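In Praise of the Snack Shelf

I will defend the office snack shelf to anyone who'll stand still long enough. I've worked in places with subsidised canteens, places with a vending machine that ate your coins, and one place (a lettings office in Firville, long gone) where the policy was that you brought your own and hid it. None of them came close to what we have now, a bit of flat surface by the window where people put cans and bars and other people take them.

It began with Wulan Wibisono, who came back from the cash and carry one July with a tray of fizzy drinks and no plan for them at all. She put them on top of the stationery cupboard. By four o'clock half the floor had wandered over, and two people from accounts who had shared a corridor for years were having what I'm fairly sure was their first proper conversation, on the subject of ginger beer.

I love that! You can spend a fortune on away days and get less out of them. A cold can at ten to four gives you a reason to stand up, and standing up puts you next to somebody, and then you hear that the Stukwood order has been moved or that Dexter has finally bought the tandem.

My first firm opinion is that the shelf should be small. Once you give it a whole kitchen unit, with baskets and labels and a laminated sign, it turns into catering, and people start complaining about it the way they complain about catering. A cupboard top is plenty. A couple of cans and a bar on a bare surface look like an offer, and sixteen kinds of crisp look like a shop.

My second is that cans beat bottles every time. A bottle gets opened, sipped, put back in the fridge with a name on it and left there until it goes flat. A can is a commitment. You pull the tab and you're in for the lot, and afterwards it goes in the recycling and that's the end of it.

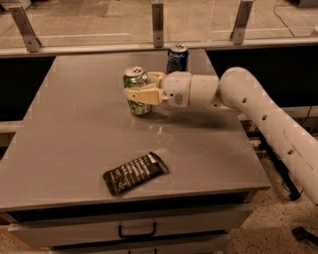
So should an office snack shelf be free, or should people pay?

Free, with everyone topping it up when they can. We tried an honesty box for nineteen days and it was miserable. People who had happily brought in a multipack the week before began working out what they were owed, and I caught myself doing it too, over a cereal bar.

Dexter Aquino disagrees with me on this and he's entitled to. He says free shelves always end up being stocked by the same two people, and he has a point, as he is one of them. But I'd still take a lopsided shelf over a fair one with a cash tin on it. Generosity is lumpy. Some months you bring nothing and some months you come in with your arms full, and I don't think it needs a spreadsheet.

On wrappers I am less relaxed. Take the bar, by all means, take the last one, I won't say a word. But if you eat it there and then, the wrapper goes in the bin, which is right by the photocopier and has been since the Aryee refit. A shelf with one wrapper on it has five by teatime, and after that people stop seeing it as food at all.

And please, if you're stocking up, bring something you'd like yourself! The best week we ever had was when Prunex sent their samples up from downstairs, odd little fruit bars that tasted of Christmas, and everyone had a view. People came over just to argue. I'd have them back tomorrow.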